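Saturday, 6:40 am

Up before the alarm. Kitchen cold. Couldn't find the good pen so this is pencil, sorry future me.

Today is the big clear-out of the back room. Have been saying so since June. Bongani coming at nine with his truck, wants coffee first he says, fine, have coffee. No milk. Put milk on the list. Put list somewhere I will see it.

What has to go – the two shelves, the dead fan, all the cords that belong to nothing, the Jafri boxes from when I thought I would sell things online (ha). What stays – desk, lamp, Dad's radio, the sewing stuff even though I don't sew. I might sew.

8:15

Started without him. One drawer done. It took an hour?? Found three tape measures, a birthday card I never mailed, keys to the old place in Ovthorpe. Kept the keys. Why. Put them back in the drawer, which means the drawer isn't really done.

Also found the receipt for the Boder desk. $300. I remember eating toast for a week after that. Still wobbles. Folded up the birthday card envelope and stuck it under the leg, better now.

Noon-ish

Bongani came at 9:30, drank two cups black, didn't complain. We got both shelves out the door without taking the paint off, only scraped my knuckle. He wants the fan for parts. Take it!! He says I should label boxes on the side and not the top becuase once you stack them you can't read the tops. Very annoying as I had already done six tops. Did the sides too.

He asked what was in the one marked MISC 2. I said don't open it. He opened it. Candles, a bike bell, half a chess set, more cords.

Truck left full. Dump charges $50 for a load now, used to be less I'm sure of it. I paid, he wouldn't take gas money so I gave him the Hurkero jacket that never fit me. It fits him great. A little jealous.

2:20 pm

Lunch was crackers standing up. Back hurts low down on the left. Man-lok called from the bus, wants to know if I still have her book, the bird one. Said yes of course. Have no idea. Will be in one of the boxes that I taped shut this morning, naturally. Told her Tuesday.

Then an hour lost to photos. Mom on the porch, the dog with the cone on, somebody's wedding where I know not one face. Did not throw out a single one. Shoved them all in the blue folder and put it on the high shelf in the hall where I can't get at it easily.

5 pm

Floor! There's a floor. Swept it twice and it still crunches by the window. Washed the window too, inside only, outside can wait for a day when I can feel my arms. The light in there is so nice late in the day, I had forgotten. Desk is going under the window for sure. Or along the wall? Window.

Small stuff is what kills me. The big things just go – you lift, you swear, they're gone. But the caps and lids and little black things with no name, every one is a decision. Bowl on the kitchen table is now full of them. Rule is if I don't know what it is by next weekend it's trash. Wrote the rule on a sticky note and stuck it to the bowl. Note fell off. Stuck it again with tape.

9 pm

Bath. Soup. Knuckle stings. Went back in the room three times just to stand there, turned the light on and off like a kid. Tried the radio and it hums but no stations, might be the cord, and of course the cords are all at the dump now. Ugh. Will ask Bongani if the truck is really empty or if he kept some, he's a keeper like me.

Still to do – find the bird book. Milk. Call the landlord about the outlet by the door. Paint?? 112 on the paint card is the one I liked, sort of a butter color, but I want to see it in the morning before I say yes. Return the hand truck to next door, I said by noon tommorow.

Bowl is still sitting there on the table. Went through a bit of it before bed, kept four, tossed a handful, put the rest back. Okay, pencil is down to nothing. Sleep.

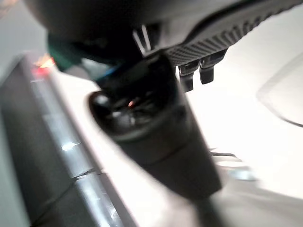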